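Castlow tenants' group questions "flexible desk" promise

The Castlow Home Workers' Association says it has yet to see any evidence that the new Plundari hub at Ellery will do what its backers claim, and is calling on the shire to hold off signing a lease until the numbers are made public.

Plundari, which manages shared offices in three other towns, announced in May that it would turn the former Ellery wool store into a "neighbourhood work centre". According to its brochure, the centre will take 600 people out of their kitchens and spare rooms and give them "a proper place to be productive". The shire is being asked to cover the rent for the first 2 years.

The association surveyed its members after the announcement. Of the 300 who replied, 23 said they would pay for a desk at the hub at the advertised rate. Most of the rest said they had already sorted out somewhere to work at home and saw no reason to drive across town to sit in a room full of other people's phone calls.

"Plundari has told the shire that demand is strong," said association convenor Rosalind Calloway. "We asked how that was measured. We were sent a link to the brochure. The brochure says demand is strong. If there is a study behind it, we would like to read the study, and so, I imagine, would the ratepayers who are going to be covering the rent."

The association is also doubtful about the health claims made for the hub. The brochure states that people who work from the dining table suffer "declining posture and focus" and that a managed office will reverse this. No source is given. Ms Calloway said a bad chair was a bad chair wherever it was parked, and that the sample fit-out shown to residents in the Ellery library included bar stools.

Members who wrote comments on the survey were more interested in ordinary matters. Several wanted the mobile black spot on the Osodlow side fixed. Others asked why the library, which has desks, power points and a toilet, closes at 1 pm on the days they would be most likely to use it. One member noted that for the price of a single month at the hub she had bought a second-hand monitor, a lamp and a decent cushion, and still had change for a takeaway.

The association does not claim that home suits everyone. It accepts that people in share houses, and parents with small children underfoot, may well want somewhere else to go. Its view is that those people should be asked what they need and what they can afford before a building is chosen for them. It points out that the wool store has no bus stop within walking distance and that the car park behind it floods in winter.

It has written to the shire with four requests: that Plundari's demand figures be released in full; that the cost of longer library hours be put beside the cost of the lease; that any rent support end early if desks stay unfilled; and that the colour-coded "wellness zones" in the floor plan be explained in language a person could follow. The letter was acknowledged by an automatic reply. There has been no other answer at the time of writing.

A short guide to setting up a work spot at home is free from the association. It was put together by members and recommends no products.

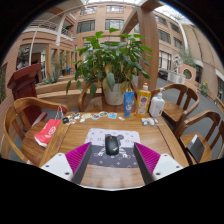 A mouse, a mouse pad and the table they're on.
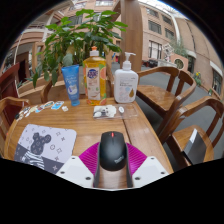
Selamawit Habte takes a different view of the hub and asked that it be included. She said she would use a desk at Ellery two mornings a week if the price came down, and that the association should be careful about treating a low count as proof that people don't want the place, given that the survey went only to those already working from home. She agreed that the shire should see the demand figures before it signs, and said she would be asking for them herself.

Media contact: Liam Mulcahy, Castlow Home Workers' Association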